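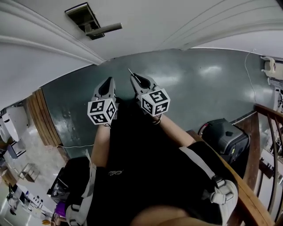
Transfer credit question for the Jasdale evening certificate in technical writing. I finished 33 credits at Madell before I stopped, and the Jasdale catalog says a maximum of 112 quarter-hour units can be carried into the full degree, but the certificate page gives no limit at all. My adviser told me to expect two courses to be accepted. The one I care about is Intro to Procedures, where the final assignment was a written work instruction for a two-handed task. Mine was graded on step order and terminology. Jasdale has a course called Procedural Documentation with nearly the same outline. Does anyone know if they match on outline or on course number?

toomfield
Posted 9/26/21
Outline. They ask for the syllabus from the term you took it, and the current one will be rejected. Request it from the Madell department office. The registrar only keeps the transcript.

kestrel_b
Not my experience. I sent a full syllabus and reading list and was refused because the original course was lower division. The level is checked first. If yours has a first-year number, the outline won't be read.

toomfield
That rule applies to the degree. The certificate is run by continuing education and has its own form, with no field for course level.

kestrel_b
The form has no field for it, but the transcript is attached and the level is printed there. Mine was a certificate application too.

Aled Skyrme
I went through this in August. Both of you are partly right. Continuing education does the first review and then sends anything it wants to accept to the department, which applies the level rule to required courses only. Electives pass on outline. Procedural Documentation is required in the writing track and elective in the training design track, so the answer depends on the track you declare.

nightclass6
Is Workance still accepted as the portfolio host? The handbook says yes but the link is dead.

Aled Skyrme
PDF upload only now. Separate issue, start another thread.

kestrel_b
If it is elective in one track then declare that one, get the credit posted, and switch later.

toomfield
Bad advice. A switch reopens the review and posted credit can be removed. Handbook section 6, second paragraph.

kestrel_b
Section 6 says "may be reviewed". I know of two people who switched and kept everything.

Original poster
Thanks. The Madell number is 1xx so it is lower division. I was going to declare the writing track. I'll request the syllabus and ask the department in writing before I file anything.

toomfield
Ask for the decision by email and keep it. Phone answers are not binding.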